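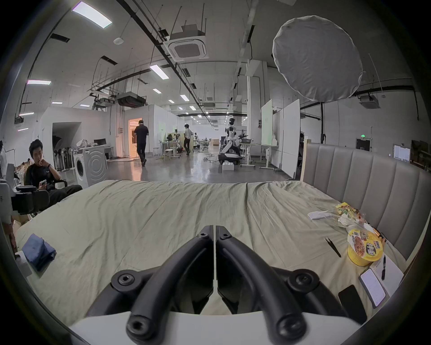 A bed waiting to be tidied, with a noodle cup, two phones and a sheet of paper on the sage-green sheet.

About Benlow

Welcome, and thank you for stopping by! Benlow is a small school for people who would like to keep a calmer home. We teach bed making, laundry, sorting, folding and all the small daily jobs that most of us picked up by watching somebody else do them in a hurry. We opened with 2 beds and a borrowed ironing board in the Lamrani building, on the Tinilside end of town, and we have grown a good deal since then (the ironing board finally went back to its owner last October, with a new cover and our thanks).

Our favorite lesson is still the first one, which we call the Kekenero hour. You come in, you get a bed that looks like a real bed on a real weekday, and you put it right. Snack wrappers and used tissues go first. After that come the things that have a proper home somewhere else, like a pen, a pair of tweezers or a phone, and only then do you touch the sheet. People are often surprised by how long they spend deciding where a pen should live, and we are happy to let them take their time over it. A wrinkled sheet is pulled smooth from the headboard down, and anything folded, such as the dark blue cloth on the left side of the bed, is picked up and put back last.

The full home course runs to 38 lessons, and you can take them in whatever order suits you. Laundry is the busiest by far, so please book that one early. We keep class fees at 55 dollars a month, and that covers your course booklet, all 77 pages of it, with plenty of blank space at the back for your own notes and lists.

Doors open at nine in the morning, and on Thursday we stay open into the evening for anyone who works days. Come and look around before you sign up, ask us anything you like, and wear something comfortable, as there is a fair amount of bending and reaching. We would love to meet you!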